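Altton Community Pantry
Snack Shelf Project: progress report to the Van Dusen Fund
December 6, 2023

Dear friends at the Fund,

It is a real pleasure to be writing to you again, and I hope you'll forgive me if this runs a bit past the two pages you asked for. There is a lot to tell. When we last reported, the Snack Shelf was a stack of banana boxes in the hallway and a good deal of optimism. We now have a proper sorting room, with shelving along two walls and a long bench, and families have been taking home snack bags from it since early November.

The shelving came from Clodent, who gave us a very fair price on nine units with a few scratches in the paint. We had budgeted for six, so the extra three were a lovely surprise, and they have let us keep the nut-free items well away from everything else. I had been fretting about that since the spring. The colour-coded bins on the lower shelves are labelled in English and French, and we have left space on each label for a third language once the translations come back from the settlement office.

Sorting is slower than I told you it would be, and I would sooner say so plainly. Snack donations are small and fiddly things. A case of soup is one item, one date and one spot on the shelf, but a bag of mixed snacks can easily be a dozen little packets with the date printed somewhere different on every one. We have learned to tip each bag out on the bench, turn everything face up and deal with the crackers and biscuits first, as they make up the greater part of what arrives.
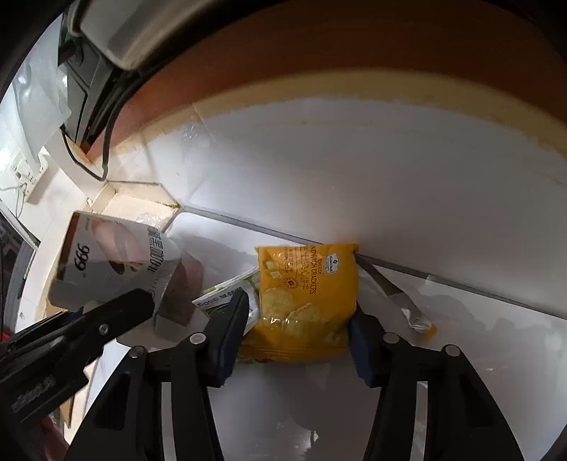 4 min read

Cheese sandwich crackers have been a favourite from the first week. A good many of the packets we handle now are printed in both Chinese and English, and I am glad of it, because several of our families had told us they rarely saw anything familiar on the shelves. Single packets go into the yellow bins, where they can be dropped straight into a lunch bag, and unopened multipacks stay together for the larger households. Anything with a torn seam is put aside and composted, film off, with the wrappers going in the garbage until we can find somewhere that will recycle them.

Reading the small print remains our biggest headache. Shiny film throws back the light terribly under our old ceiling fixtures, and you can find yourself tilting a packet this way and that for ages in search of the allergen line. We have moved one of the desk lamps to the end of the bench and fitted it with a softer bulb, which has helped a fair bit, and there is a magnifier on a chain beside it. I would still like to see the overhead lights replaced, and I have put a modest line for this in the attached budget, in case there is any room for it under the second instalment.

On the buying side, we have an arrangement with Drestska, the wholesaler out past the rail yard, for four deliveries over the winter. The first came in November and was mostly crackers, fruit cups and granola bars. The fruit cups went so quickly that we have asked for double next time and fewer of the granola bars, which the younger children tend to leave at the bottom of the bag (their parents have been very candid with us on this point!).

Spending is close to plan. Shelving came in under, bins and labels went a little over, and the lamp cost us nothing. The one item still unspent is the rolling cart. The model we wanted is on back order, and for now we are making do with a borrowed tea trolley — it has a squeaky wheel, but it fits through the door.

Between now and the end of March we plan to:

Finish the labels in the third language
Pack 20 snack bags for each after-school session
Take the remaining three Drestska deliveries
Write up the sorting steps so they can be pinned over the bench

We would dearly love to have you come by for a cup of tea and a look around. Mornings are best, before the bins go out, and there is parking behind the building if you don't mind a bit of gravel. The receipts and the full budget sheet follow on the next pages, and I am happy to go over any of it by phone.

With warm thanks,
The Coordinator, Altton Community Pantry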